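Utura bekommt seine Becher zurück, jedenfalls die meisten

UTURA. Die Gemeinde hat im Februar nachgezählt und ist auf 312 gekommen. Gemeint sind die Edelstahlbecher, die der Verkehrsverein im vergangenen Sommer an den Trinkbrunnen zwischen Marktplatz und Trivard ausgehängt hatte, damit niemand mehr aus der hohlen Hand oder, schlimmer, aus einer Plastikflasche trinken muss. Angeschafft worden waren 400. Im Rathaus spricht man von einer »erfreulich hohen Verbleibquote«, ein Wort, das dort bisher ausschließlich für Gemeinderäte verwendet wurde.

Dabei sah es zwischenzeitlich düster aus. Im Herbst hingen an den Haken noch genau 23 Stück, und am Brunnen in der Dusel baumelte statt eines Bechers ein Eierbecher mit Hasenmotiv. Der Verkehrsverein stellte daraufhin eine Rückgabekiste neben den Eingang der Bücherei. Fragen würden nicht gestellt, stand auf dem Deckel. Darunter hatte jemand mit Kugelschreiber »Danke« geschrieben.

Die Kiste füllte sich schneller als gedacht. Kaan Ertürk, der beim Verkehrsverein die Brunnen betreut und sämtliche Rückläufer durch die Spülmaschine des Gemeindesaals geschickt hat, hegt gegen die Bevölkerung keinen Groll. »Die meisten wollten den Becher ja nur bis zum Auto mitnehmen«, sagt er. »Dann war es halt ein weiter Weg zum Auto.« Einige Exemplare trugen inzwischen Gravuren, eines den Namen eines Kegelvereins aus dem Nachbartal, der sich auf Anfrage an nichts erinnern konnte.

Zur neuen Saison sollen die Becher nun an Ketten gelegt werden. Darüber wurde im Gemeinderat fast eine Stunde gesprochen, am längsten über die Länge der Kette. Die Fraktion »Unser Utura« hatte vor einer Stolpergefahr für Dackel gewarnt, die Gegenseite vor Haltungsschäden bei groß gewachsenen Wanderern. Beschlossen wurde schließlich ein Mittelmaß, mit dem beide Seiten gleichermaßen unzufrieden sind. Die ersten 200 Ketten liefert die Schlosserei Hunt, über den Rest will man nach dem Sommer befinden.
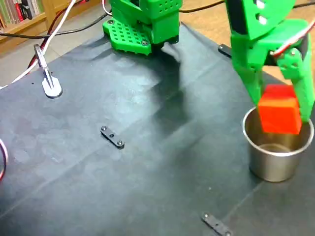 Offen bleibt die Frage des Eierbechers. Sein Besitzer hat sich bislang nicht gemeldet, obwohl das Stück seit Wochen im Schaukasten am Rathaus steht, mit dem Hasen nach vorn. Abgeholt werden kann es zu den üblichen Öffnungszeiten, vormittags ab neun Uhr. Die Rückgabekiste bleibt bis zum Saisonbeginn stehen.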